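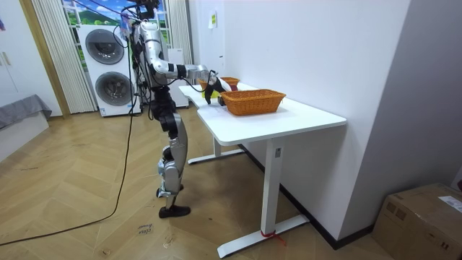 Right hand low over the desk, next to the baskets.

Checking the hand height on the Galell cell

Do this check every Thursday, before the first run.

1. Set the desk 140 mm from the front of the feet. Measure at the short edge, with the Rirport gauge.
2. Follow the long floor cable by hand up to the back of the robot. It must lie flat, without loops near the feet.
3. Start the arm in slow mode and lower the hand. Stop when the fingers are 60 mm over the desk top.
4. Read the wrist value on the Kerngate panel. It should be 835. If it is different — even a little — run the zero routine again and repeat step 3.
5. Write the value in the cell book and release the slow mode.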